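Clikdale Play Kitchen and Props Library
Progress report to the Immont Fund, second period
Prepared by Washington Quintana

Hi everyone,

Thanks again for letting me write these the way I talk. Last time I sent the official template and I could barely get through my own report, so you're getting the long friendly version, with the money at the end where you can find it.

Where we'd gotten to last time: we had the room, we had a lot of boxes, and we had a plan for a small lending library of kitchen sets that schools, family centers and training groups could borrow or come in and use. The idea hasn't changed. Every set is built around one little kitchen job (lay the table, make the soup, clear up afterward) and it holds everything you need for that job and as little else as possible.

So, the sets. We promised you 15 and all of them are now put together, which I'm thrilled about! Each has its own bin, a card on the lid with what belongs inside, and a sheet of ideas for using it. The last ones to come together were the baking set and the one we call Soup Day, and Soup Day has already become the one people ask for by name. I think it's because everyone knows what to do with a carrot and a bowl. You can hand that set over with no explanation at all and people just get going.

The big discussion this period was real versus toy. I started out wanting everything to be play food and play appliances, all to the same scale, very tidy. Then the first borrowers came back and said the toy stoves were the least interesting thing in the bin. They wanted a proper cooktop with a proper panel on it, and dishes the size you'd use at home. We changed course in September and I'm so glad we did. The food stays toy (it keeps, it washes, and you can drop it all day long), but the things it goes in and on are now ordinary household ones wherever we can manage it. At our own site the cooktops are for pretend cooking only, and that's written on the lid card as well.
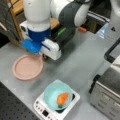 Soup Day on the table: pink plate, aqua bowl on the induction cooktop, toy carrot in the bowl.

Color turned out to matter more than I'd expected. Our first batch of dishes was all white, and on a pale tabletop they sort of melted away, especially for anybody whose eyesight isn't great. The family center at Chauhan told us this very politely about three times before I took the hint. Now we buy soft colors that are still easy to tell apart, and it helps with instructions too, as you can say "the pink plate" and everybody is looking at the same thing. I'd like to redo the cutlery along the same lines, but that can wait for the next period.

The carrot deserves a paragraph. We tried three kinds of play vegetables. The felt ones looked lovely and got grubby fast. The wooden ones that come apart down the middle were popular, but the halves wandered off and ended up in other bins. What we've settled on for most sets is a single solid piece, bright, with a bit of leaf on top so it reads as a carrot right away. Peas are still an unsolved problem. I have looked at a lot of peas.

Lending has been steadier than I dared hope. Between visits and loans we logged 133 bookings in the period, and the busiest stretch was right after the Flasero open afternoon, when I had people standing at the desk filling in forms on each other's backs. Most sets come home complete. When something is missing it's nearly always a lid or a spoon, and we now keep a drawer of spares so that a set can go straight back out again - that drawer has probably saved me more hours than anything else I've done here.

Not everything went well, and you should hear that too. The shelving took much longer than planned. The first lot was too shallow for the bins, and I should have measured the bins with their handles on instead of trusting the catalog. We swapped it for deeper shelves and lost a few weeks. The idea sheets are also behind. They're written for every set but only the first half have been tested with real groups, and a couple of those are far too wordy. I've started cutting them down to one side of paper with bigger type.

Now the money. Of the $3,814 in this installment we've spent $2,858, mostly on dishes, small appliances, bins and the shelving swap. Play food cost less than we budgeted and shelving cost more, and they very nearly cancel out. What's left is set aside for the new cutlery, printing the idea sheets, and replacing things as they wear. Receipts are in the folder in the same order as the budget lines, and I've put a note on the shelving one.

Before the next report I plan to finish testing the sheets, get the cutlery sorted out, and put together a second copy of Soup Day so the waiting list can move along. I'd also like to try a breakfast set, and I have a question for you there. Would the fund be comfortable with us moving some of the play food line over to appliances? I can send a one-page request if that's easier on your end.

If anyone from Immont would like to come by, mornings are best, before the first bookings arrive at ten. I'll have coffee on.

Warmly,
Washington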